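Drirkico Round Floor Cushion, Navy Wave
Item 3704
Home > Living Room > Floor Seating > Round Cushions

We have been waiting to put this one up! The Navy Wave is the biggest round cushion in the Samonte range, and after a long stretch of samples, swatches and sewing tests it's finally on the shelf. If you like to sit low to read, sort the mending, fold clothes or just stretch out with the cat, have a good look at it.

The cover is a tight cotton weave with a soft, dry feel, a bit like a well-washed apron. Waves run through the print and there are blocks of stripes between them, all white on navy, so it sits happily next to plain linen, old quilts, bright knits, whatever you already own. We've had ours on a pale rug and on bare floorboards and it looks great on both.

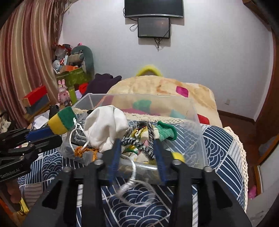
Inside is a separate inner pillow filled with shredded foam and a layer of fiber on top. You get the give of a bed pillow for the first inch or so and then something firmer that holds you up. The inner has its own zipper, so you can pull out a few handfuls if you like a flatter seat (keep them in a bag, you may want them back in winter when everybody wants to sink in). Spare fill is sold under the Famix name in small bags and large bags, and one small bag is plenty for a top-up.

Size and details
Width: 34 inches across
Height: 4 inches when sat on, more when freshly fluffed
Cover: cotton, navy with white wave and stripe print
Edge: cream lace trim, stitched into the seam
Closure: hidden zipper, long enough to get the inner in without a wrestling match
Inner: shredded foam and fiber, in its own zippered case
Handle: one cloth loop on the underside

About that trim. We went back and forth on it for months. The first samples had plain piping, very smart, very tidy, and a little dull. Then the sewing room tried a cream lace edge on a leftover cover and everyone who walked past wanted that one. It's a cotton lace with open holes and a scalloped edge, but toes and earrings don't catch in it much. If you have a puppy that chews, the piped version is still made in plain navy and plain oatmeal.
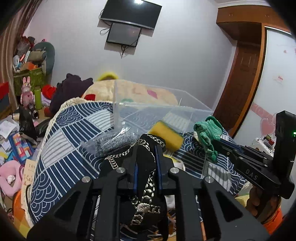

Washing is easy. Take the cover off, close the zipper, turn it inside out and wash it cool with dark colors. Hang it to dry, and tug the lace gently into shape while it's damp. You can iron the print side on medium, but go around the trim. The inner pillow should be spot cleaned only. A sunny afternoon on the porch freshens it up beautifully, flip it over halfway through.

New covers can let go of a little navy in the first wash or two, so leave your white towels out of that load.

What people use it for
We sold a small batch in July before the full run and asked buyers where theirs ended up. Reading corners, mostly. Several live beside a low table. One is in the back of a camper van, one is a meditation seat, and a surprising number belong to dogs now. A customer who sews hand quilts keeps hers on top of the bed as a lap table of sorts, with her thread boxes and scraps spread out over it, and a few other buyers told us they do the same. It works so well!

Goes well with
Prurkico floor mat, oatmeal. Has a grippy back, so the cushion stays put on wood and tile.
Samonte small bolster, navy stripe. Nice behind the lower back.
Famix spare fill, small bag.

Orders and returns
The cushion ships pressed flat in a cotton sack. Open it, shake it hard, and give it a full day to come up to height. Orders over $50 ship free. If the color isn't right for your room, send it back unwashed in the same sack and we'll swap it for another print from the range.

Spare covers are sold separately in Navy Wave and Oatmeal. A rust color is being sampled now.

Page updated 2/11/23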